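Wovomden Shelf Goods, data card

This set is a record of packaged snacks as they stand on storage shelves. It has 3287 pictures of 102 products, and each picture has one text file with the names of the boxes. The last update is from 2024-08-16. 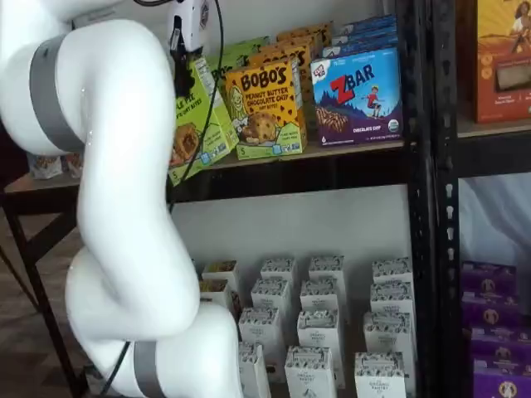

Names are written from the front of the box, in capital letters, with the flavor after a comma. When a label is only partly readable, we type the part we can read and put two dots for the rest. So the yellow-orange box is BOBO'S, PEANUT BUTTER CHOCOLATE CHIP, and the lime-green one beside it stays as ..LE PIE. Please do not complete such names by guess.

Known problem: in the May part, 160 files have the flavor before the name.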